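Open day at the Durán building — anyone else go?

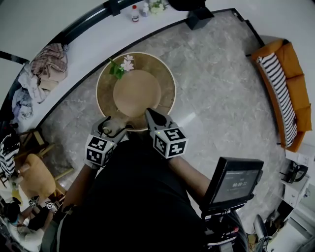 Robots and Automation > Shows, Visits and Open Days

tmarsh_2820
Went to the Privent open day in May and figured I'd write it up while I still have the handout. They have the second floor of the Durán building, the one with the bad parking. You sign in downstairs, get a sticker, and they take you up in groups. Ours was the 10 a.m. group.

First half is a talk. Wilmer Cuervo ran it and he was good, kept it to 20 minutes and took questions the whole way through. Second half is the floor, where people are doing the actual recording with the hand-held grippers. The photo is from the side table station. Round table, flat round mat or tray in the middle, a sprig of fake flowers with two white blossoms. One gripper per hand, marker cube on each, and a timer on the right one. It read 22 seconds there.

I expected arms on pedestals. They do have one, a Jorovham, but it was in the back room and we only got five minutes with it. Most of the visit was watching people handle household stuff with grippers. I liked it more than I thought I would.

pelletjam
Was in the afternoon group. Same talk, but he ran over and we lost part of the floor time. Did they let you try the grippers?

tmarsh_2820
Yes, at the end. One try each. I dropped a spoon twice and gave up.

kestrel_ridge
I'll be the grump. I drove 29 miles for a "robotics open day" and saw people moving things around on tables. The listing should have said data collection. My son is nine and he was done by the time we got out of the elevator.

pelletjam
The listing did say it. Second paragraph, "demonstration of hand-held data capture." It was under the map so I can see missing it.

kestrel_ridge
Fine, but the headline said robots. And the one robot they had was behind a rope.

oldservo
The rope is normal. I worked at an integrator for years and we never let a visitor near a live cell without a full induction. Five minutes at a rope is about what you get anywhere.

On the grippers, what I'd want to know is how much of what they record is usable. Light things with stems are miserable to pick up. Thin, they roll, and the leaves catch on everything. Did anybody ask?

tmarsh_2820
Somebody in our group did. Cuervo said they throw out plenty and wouldn't give a percentage. He said flat objects are worse than the flowers — mats, coasters, anything you have to get an edge under. The practice they do with new people is mostly flat stuff for that reason.

oldservo
Makes sense. We had the same trouble with gaskets.

mirabel_k
Question from someone who hasn't been. What are the black and white cubes on the grippers for? Is that the camera?

oldservo
No, they're markers. A camera somewhere else sees the pattern and the software works out where the gripper is and which way it's pointing. Patterns on several faces so it still works when you turn your wrist.

mirabel_k
Got it, thanks. And the setup looks like somebody's living room. Orange sofa, clothes on the counter, a kettle. Is the whole floor like that?

tmarsh_2820
The part we walked through was, yes. The talk covered it. They want rooms that look lived in, and they move things around between sessions.

kestrel_ridge
I'd question that. If you want repeatable results you clear the room. When Edex did their open house every table was bare and you could see exactly what the arm was doing.

oldservo
Different goal. Edex was showing an arm that already knew its job. If you're collecting, a bare room gets you a robot that only works in a bare room.

kestrel_ridge
Maybe. I still thought the Edex one was a better morning out.

pelletjam
Better for a kid, sure. I got more out of this one. The Edex people couldn't answer anything past the brochure.

mirabel_k
Do they need you to book for the next one or can you walk in?

tmarsh_2820
Book. Form is on the Privent page, and you want the confirmation on your phone because the front desk asks for it. Room 1102 is where you wait, which confused everybody, since it's on the first floor. Follow the paper signs.

pelletjam
And park on the street. The lot was full by 9:30 and they will tow.

kestrel_ridge
Can confirm the lot. Is the next one the same program? If they put the arm out front I'd give it another shot.

tmarsh_2820
I asked on the way out. Cuervo said they'd like to give the arm more time but it depends on the back room being finished. Wouldn't commit to a month. I'll post if I get the email.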